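Standby: what your house gets up to while you're asleep
Speaker notes, 14th September, Lotis hall

Start with the bill. Hold it up. Wait for the groan.

Our house used 3488 units last year, and I'd have sworn under oath that we were frugal people. We own cardigans.

Ask who knows what their home draws at three in the morning. Expect silence. Mine was 71 watts, with everybody in bed and everything "off". Explain watts here, briefly. Last time I did it with a bathtub and lost the back row. 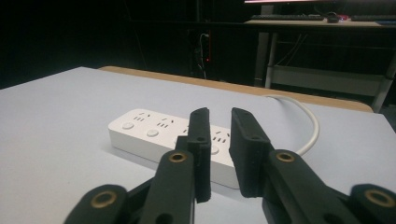 A white power strip, the sort that breeds behind the telly.

Next, the culprits. The old Zitico set-top box was the worst, warm as a cat and half as useful. Then the printer, which has been getting ready to print since last October. Go easy on the printer, people get defensive.

PAUSE. Water.

Now the fixes. Switch off at the wall, starting with whatever you use least. Leave the fridge and the router alone (someone always asks about the fridge).

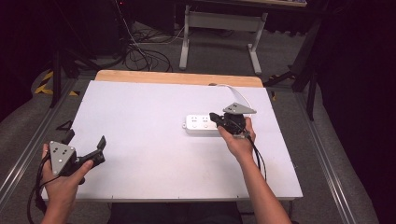
We got from 71 down to 65 in one evening, then 60 once I'd given up the Bayram coffee machine's clock. I own a watch. I miss the clock.

Questions. If the heat pump man is in, take his last.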